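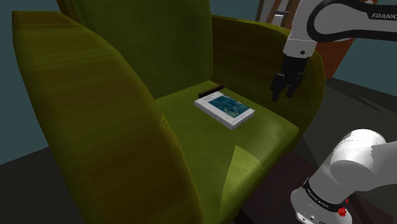 A chore is done when I stop thinking about it, and by that measure no machine in my house has ever done one. A reader sent me that line back in June, unsigned, after I wrote that the tidying robot was getting close, and I've had it taped to the side of my monitor ever since. It annoyed me for a good week. Then I went and watered the plants my automatic watering thing is supposed to water, and I saw the point.

So this month's item is my long answer, and it's about picking things up off the furniture. Not folding, not cooking. Just the boring job I do every evening at nine, when I walk through the living room and put back whatever landed where it doesn't live. A book on the armchair, usually. A pen, a remote, a comb, some narrow little thing next to it. It takes me two minutes and I hate it far more than two minutes' worth.

I've been playing with this in simulation, using a little home-tasks pack called Wistska that a few of us on the hobby forum have been passing around. You get a room, some furniture, a Franka arm, and a job, and you can run the job over and over with things put down differently each time. My favorite (I say favorite, I've lost whole weekends to it) is the armchair one. Book on the seat, thin dark bar thing lying behind it toward the backrest, clear the chair. I left it going over a long stretch and got through 1,308 tries, which is more armchair tidying than I'll do in my whole life, and I have opinions now!

First opinion: the book is the hard part. I would have bet money on the little bar. It's thin, it's dark, it's near the back where the cushion meets the upright part, and I figured the arm would fumble it all day long. But a narrow thing suits a gripper with two fingers. Come down over it, turn to match the way it's lying, squeeze, lift. When it goes wrong it's mostly a matter of being a hair too high and closing on nothing, and the fix for that is to try again a hair lower.

A closed book lying flat is a different animal. Think about how you pick one up off a cushion. You don't grab it from above, your hand isn't wide enough across the cover (or mine isn't). You push your fingertips into the cushion at one edge, get a nail under, tip it, and then your thumb comes over the top. All of that happens in half a second and you're thinking about dinner. The gripper has two stiff fingers that open only so far, and a big flat book is often wider than the opening whichever way you turn it. So it has to go in from the side, one finger under and one over, and there's a chair in the way.

Armchairs are awful for this. I never noticed until I watched a machine try. A table lets you come in from anywhere. A chair gives you a wall on the left, a wall on the right, a taller wall at the back, and one open side, and if the arm isn't standing at the open side it has to reach over one of the walls and bend down into the box. Arms don't love that. The fingers may be fine but the wrist is close to the armrest, and the part above the wrist is even closer, and the planner starts doing those big silly loops where the whole arm swings out and around to move the hand by the width of a cracker.

I tried moving the arm so it stood nearer the front of the seat, and that helped a lot, and I was very pleased with myself until I remembered that in my own living room the front of the seat is where people's legs go.

Second opinion: the cushion is cheating in the simulator's favor. In my runs the seat is basically a solid lump, so a book sits on it like it would on a shelf, perfectly steady. A real cushion gives. You press on it and the book sinks and tilts. That might make the job easier, to be fair! A person uses the squish, that's how the fingertips get under. But a program trained on a firm seat has never met squish, and the first time it pushes down and the world moves, who knows. I've asked on the forum if there's a soft version coming and got one thumbs-up and no words.

Third opinion, and I'll get some mail for this one. I think the machines are further along on the shop floor than in the house for a dull reason, and the dull reason is that the shop floor will move things for them. My cousin's workplace packs boxes of fittings, and they put in a picking arm last spring, and the first thing they did was change the bins. Then the lights. Then the height of the belt. By the time the arm started work the job had been cut to its shape like a suit. I can't do that to my living room. I mean I could, I could own square furniture and keep the books in slots, but then I wouldn't need the robot because I'd have become one.

A couple of you wrote asking if any of the stuff you can buy does this yet. Short answer, no, at least not the way you're hoping. The two I've been able to spend any time with:

The Jisotow is a rolling base with a short arm, and it's built for floors. Socks, blocks, dog toys, it's pretty good with those. You can ask it to clear a low seat and it will have a go, and with a soft thing (a scarf, a folded towel) it did fine for me. With a paperback it pushed. It pushed the book all the way to the back of the cushion, where it wedged against the upright, and then told me the seat was clear. I've met teenagers like that.

The Wunderlich is the other kind, an arm on a fixed stand that you clamp near where the mess is. More reach, much steadier, and it got the book for me on its first go by sliding it forward until the edge hung off the front of the cushion and then pinching the part that hung over. That's the trick, by the way! If you take one thing from this whole ramble, it's the overhang. Slide, then pinch. I've gone back and tried it in Wistska and my numbers on the book jumped the same evening. Trouble is, the stand costs 800 on its own before you've bought any arm to go on it, and then you own a living room with an industrial-looking post in it, for one chair.

I haven't had my hands on the Urnia. Folks who have tell me it's quick. I'd like to see it quick on a cushion.

Anyway, back to my reader and the taped-up line. I've decided I half agree. When the Wunderlich got the book I was standing right there with my arms folded, watching it like a pot. I wasn't free of the chore, I'd swapped two minutes of tidying for ten of supervising. And the Jisotow saying it was finished when it wasn't is worse than not having one, as now I check behind it and I'm cross before I even get there. My dishwasher, though. I load it, I press the button, and it leaves my head entirely until morning. So by that rule I do own a machine that does a chore, and I'd say my reader does too unless they're washing up by hand out of principle.

Where I don't agree is the idea that this makes the half-good ones pointless. The dishwasher was once a thing you stood next to. My grandmother pre-washed every plate and then ran the cycle and then looked each one over under the lamp, for years, and at some stage she quit doing it and I doubt she could've told you which week. I think the armchair gets there too. I think it gets there after the gripper changes, too, more than after the brains change. Give me one finger that's thin and a bit bendy like a spatula and I'd bet on a book off a cushion nine times out of ten with the software we've already got. I've sketched one. It's ugly and I'm going to print it anyway.

For next month I want to try the same seat with things in worse places: the bar down in the crack at the back, the book standing up against the armrest, maybe one on top of the other so it has to choose which comes first. If you've run the armchair job yourself, send me your settings, and please say how high you start the hand above the seat. Mine starts with the fingers open and well clear of the book and I suspect I'm wasting time up there. And if you own anything that picks a magazine off a couch (a magazine! floppy and slippery both), write to me today, I'll drive over with snacks.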